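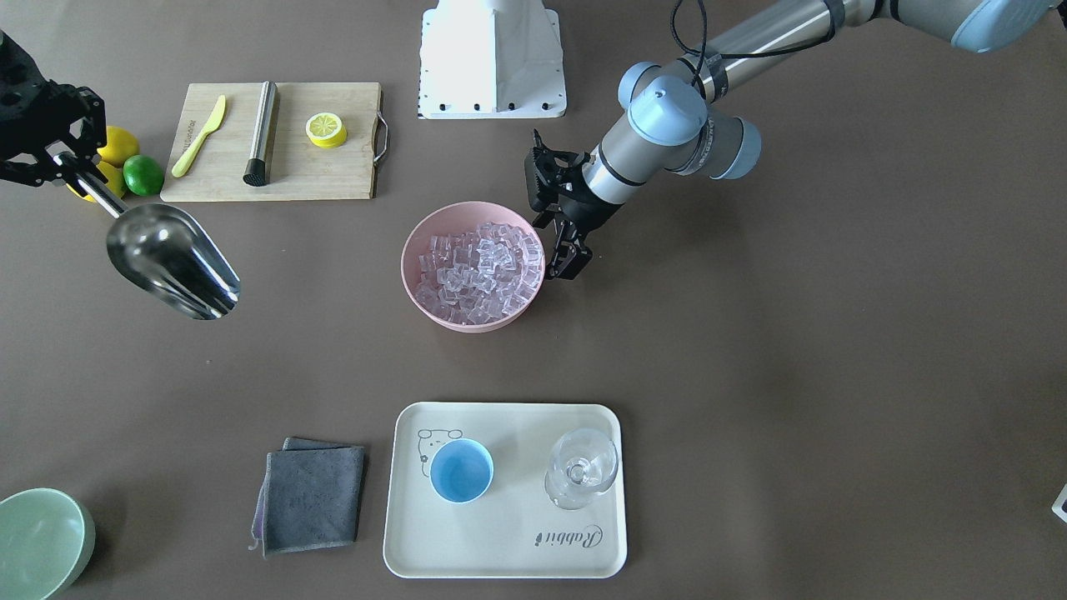
Department of Household and Food Service Studies, Brollport

Filed under: Research > Food Preparation > Work Surfaces

Figure 4. Citrus and hand tools at the drink preparation table. Two lemons and a lime are beside the cutting board. On the board are a yellow plastic knife, a muddler with a black rubber end, and a lemon slice. The ice scoop is stainless steel.

2. Materials and table layout

The layouts were worked out by Hajnalka Oláh and Boglárka Mészáros in February, before the first session. We wanted a table that could be used for a plain citrus drink with no trip to a drawer or a shelf. Everything needed for cutting, crushing and serving ice had to be within reach of a person standing at one long side.

The cutting board was placed first in every layout, and the other items were set out in relation to it. The board used for Figure 4 is rectangular, made of light wood, with a curved metal handle at one end. We kept the handle on the side away from the whole fruit. In earlier trials with the handle toward the fruit, participants turned the board before they started cutting, and the small tools slid when they did.

Whole fruit was kept off the board. Lemons and limes roll, and the board's edge gave them something to rest against. Cut fruit stayed on the board until it was used. Participants were asked to leave slices flat and not to stack them.

The knife is plastic. Godex, which supplied part of the table equipment, also offered a steel paring knife, but we did not use it in the sessions reported in this section. The plastic knife cuts a ripe lemon well enough and is slower on limes, whose skin tends to bend under the blade. Cutting times for the two fruits are therefore reported separately.

The muddler could go on either side of the knife. Left-handed participants often moved it before starting, and we did not correct them. It was wiped between drinks and returned to the board, lying down.

The ice scoop was harder to place. It has a deep, rounded head on a narrow handle, and it takes up more of the table than its weight would suggest. In the Medve layout it had a fixed spot near the fruit. In the Niviser layout it could be put down anywhere off the board. Ice was handled last in both.

Thirty-six people took part, and each session used one layout only. Across all sessions we logged 800 placements, where a placement means any time an item was set down on the table or the board. Items that were put down and picked up again without being used were logged in the same way. Placements are broken down by item and by layout in the next section.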